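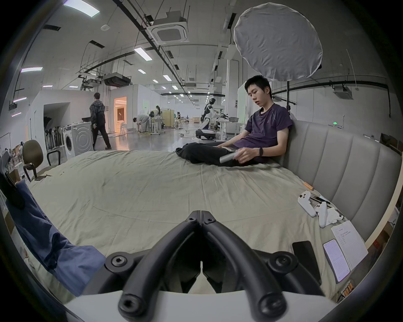 Tamsin Wierzba
Fourth-year mechatronics student, Soltthorpe

Curved or flat? Comparing two finger sets on a hand-held gripper
Final project report, submitted June 12, 2024

Summary

Hand-held grippers let a person do a household job with the same fingers a robot would use, while a camera mounted on the tool records what the fingers are doing. My project compared two sets of fingers for one of these tools. The Dolleo set is curved and meets in a V. The Brerkedell set is straight with flat pads. I used them to pick up and move small things on a bed, which turns out to be a wonderfully awkward surface for a gripper, and I made over 200 attempts in all. The curved set was better at pens, markers and anything round. The flat set was better at phones and paper. Neither handled a rumpled sheet as well as I'd hoped, and working out why became my favourite part of the whole thing.

Where the project came from

I started in January wanting to compare motors. My first proposal was all about closing force, with a load cell on a bench and a row of steel cylinders, and it would have made a tidy report. Then I spent an afternoon trying a hand-held unit on the contents of my own pencil case and couldn't get a pen off the table. The force was fine. The fingers just slid up over it and closed on air. Pressing harder made it worse!

So I changed the question. With the motor, the housing and the camera left alone, how much difference does finger shape make when the surface underneath is soft?

Most of the comparisons I read were done on a hard, level table. A table pushes back. You can lower the fingertips until they touch, and the table tells you where you are. A mattress gives way, the sheet bunches up in front of the fingers, and the object you're after sinks or tips or rolls toward you. Any robot that's going to tidy a bedroom will have to cope with that, so it seemed a worthwhile place to spend a term.

The space

All the trials were done in the Ogunleye lab, a long open hall with a polished concrete floor and a bed at one end. There are also washing machines, tables on castors and several humanoid robots, and other work was going on while I ran mine. I liked this more than I expected to. People walk through, the background changes, and the camera has to put up with it all, just as it would in somebody's home.

The lighting is good but not perfectly even. The ceiling panels are bright, and a diffusion umbrella on a stand softens things near the headboard. I'd recommend anyone repeating this work write down which lights are on at the start of every session. I didn't do it for my first session and had to throw out the camera comparison from that day, although the grasp results were still usable.

The finger sets

Dolleo fingers. These are dark, curved and fairly stiff. The tips come together in a V, so as the jaws close, a round object gets pushed toward the middle of the grip. The joints are held with socket-head bolts, and changing the set means taking the bolts out one at a time and keeping them somewhere they can't roll away. (A muffin tin is perfect for this.)

Brerkedell fingers. These are straight, with a flat rubber pad along the inside of each tip. They close parallel, and the pads have a bit of squish in them. The edge of the pad is thin enough to work under a flat object if you come in low.

Both sets went onto the same model of housing. I checked the opening width after every change and reset the zero position in the controller software. The first time I skipped that step the gripper thought it was holding something whenever it was empty.

What I picked up

I sorted the objects into 3 groups.

Thin and round: pens, a stylus, a marker.
Flat and rigid: phones with the screen up or down, a slim notebook, a small remote.
Soft: tissues, a face cloth, the corner of the sheet itself.

Each attempt began with the object placed on the bed and the gripper held above it, open. I allowed one approach per attempt. If the object was lifted clear of the sheet and held while I moved it across to a tray, I scored it as a success. If it was lifted and dropped on the way, I scored it as a partial, and everything else was a miss. I wrote the scores by hand in a notebook as I went, then matched them to the recordings in the evening.

Some sessions had a person sitting on the bed. A person's weight changes the whole surface: the sheet pulls into folds near their legs, and small things nearby slide into the dips. I'd first planned to do every trial on an unoccupied, freshly smoothed bed, and I'm so glad I was talked out of it. The occupied sessions taught me far more.
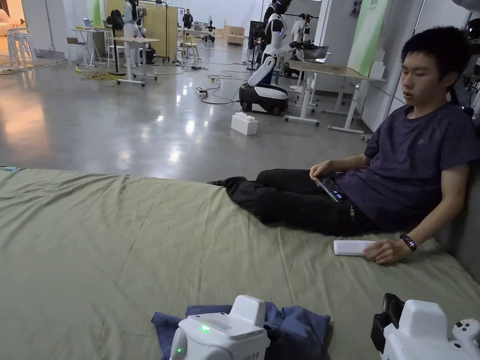
Figure 2. Two hand-held units at the near edge of the bed, one with its green indicator lit, and a wheeled robot on the floor beyond.

Results: thin and round

The curved set won this group easily. Closing on a pen with the Dolleo fingers is lovely to watch on the recording. The V gathers it in even when the approach is a little off to one side, and the pen ends up lying across the grip in nearly the same place each time. The flat pads could hold a pen just as firmly once they had it, but getting it meant lining up much more carefully, and a pen that touched one pad first tended to roll away down a crease.

The marker was the easiest object in the whole study for both sets. It's fatter than a pen and sits higher on the sheet.

Results: flat and rigid

Here the order swapped. Phones accounted for 77 of the attempts, because they gave me the most trouble and I kept going back to them. With the Brerkedell fingers I could press the sheet down beside the long edge of the phone, slide the pad in and close. The mattress helps with this! It gives just enough for the pad to get lower than the phone. On a table the same move doesn't work at all.

With the curved fingers I had to straddle the phone across its width and grip the edges, and the tips tended to ride up over the rounded corners. A phone lying in a fold of the sheet was easier than one lying level, because one edge was already raised.

The notebook was mixed. Closed and flat, it behaved like a large phone. With the cover slightly open, both sets grabbed the cover and left the pages behind, and I scored every one of those as a miss, which may have been harsh.

Results: soft things

Tissues were good fun. A crumpled tissue can be picked up by nearly anything, and both sets did well. A tissue lying flat was hard for both, and the usual failure was picking up the tissue along with a pinch of sheet underneath. I hadn't planned a score for that, so I added a category called "extra sheet" partway through and went back over the earlier recordings to apply it.

The curved tips took extra sheet more often. When they close they sweep inward and slightly down, and the fabric comes with them. The flat pads did it less, provided I kept the tool upright.

What the camera saw

The camera on the tool looks out over the fingers, so their shape affects the picture as well as the grip. With the curved set, the dark fingers spread toward the bottom corners and the meeting point stays visible in the middle, and I could always tell where the grip was going to happen. The straight set blocks more of the view directly in front of the tips, and on a black phone with black fingers it was sometimes hard to see the moment of contact.

I tried a strip of pale tape on the outside of the Brerkedell fingers for one session. It helped a lot, and it's the cheapest improvement in this report.

Things that went wrong

One unit lost its connection whenever its cable was pulled to the left. I blamed the software for far too long before I swapped the cable. Fatigue was a bigger problem than I'd budgeted for as well: a hand-held gripper is heavier at the end of a session than at the start, and my approach angle drifted as I got tired. I changed to shorter sessions with a rest between finger sets and alternated which set went first.

I was also the only operator for most of the trials, so the results say something about these fingers and something about me. I got better with practice, and the later sessions look kinder to both sets.

Next steps

I'd love to try a hybrid: curved for most of its length, with a small flat pad at the very tip for working under phones. I've drawn 2 versions so far and printed the first one, which fits the housing but is too flexible near the bolts. A thicker rib along the back should fix that. After that I'd like to hand the tool to several people who've never used one and run the same objects again on the same bed, starting with the phones.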